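Plerkent: a small planner for two arms that share one pile

README, last revised 1 August 2025

Hello, and thank you for stopping by! Plerkent is the piece of software that decides which arm goes for which brick, and when it should wait its turn. It started as a few scripts we kept passing back and forth (they got very long, and we got tired of them), and it grew into something we think other people with two arms and one floor might like to use. It does not drive motors. It reads detections, writes a short list of pick and place goals, and hands them to whatever controller you already have.

The package comes with a set of 1000 recorded sorting runs, which you can replay without any hardware at all. If you only want to try the planner out, start there, and come back to the wiring notes once you've watched a few runs go by. 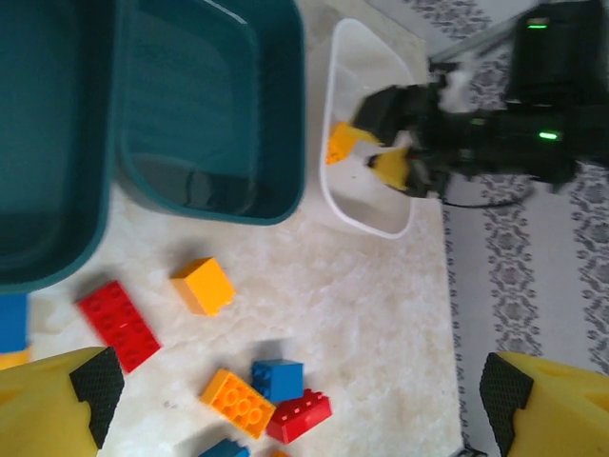

Shared Workspace Group, Magagula Robotics Lab

Most of our runs put toy bricks on a hard floor, with bins and a shallow tray nearby, and the wrist camera keeps its own fingers in view the whole time. We mask those fingers before detection. Ours are yellow, and so are plenty of the bricks, and an early version of the detector was very happy to report a fingertip as a brick lying in the corner. The mask lives in config/fingers.yaml, and you will need to draw your own if your gripper is a different shape or color.

The other arm needs more care. Plerkent treats it as a moving keep-out zone, a little fatter than the arm itself, and the zone grows when the arm is moving fast enough to blur. A brick held in its jaws belongs to that zone too, so the planner won't offer the brick as a goal, even when it passes right beside another one in the tray. Cables are the weak spot. A thin black cable on a pale floor is sometimes missed altogether, so please keep yours taped down if you can.

Getting started

Unpack the archive, run setup.sh, and then run replay.py with the name of any run folder. The viewer is called Diva, and it opens in its own window with the camera on the left and the goal list on the right. Press the space bar to pause. Planning gives up after 200 milliseconds and keeps the last good goal, a limit you can raise in config/planner.yaml if your machine is on the slow side.

Known problems

Bricks half hidden under the rim of a bin are detected but often given the wrong size. A brick tipped on its side gets a poor grasp angle, and we are working on that one now. The old Laditz message format still loads, with a warning, and will go away in version 2.

If something breaks, please send us the run folder along with the log. We do read them all, though in April we fell rather behind, and we're sorry if yours was one that waited.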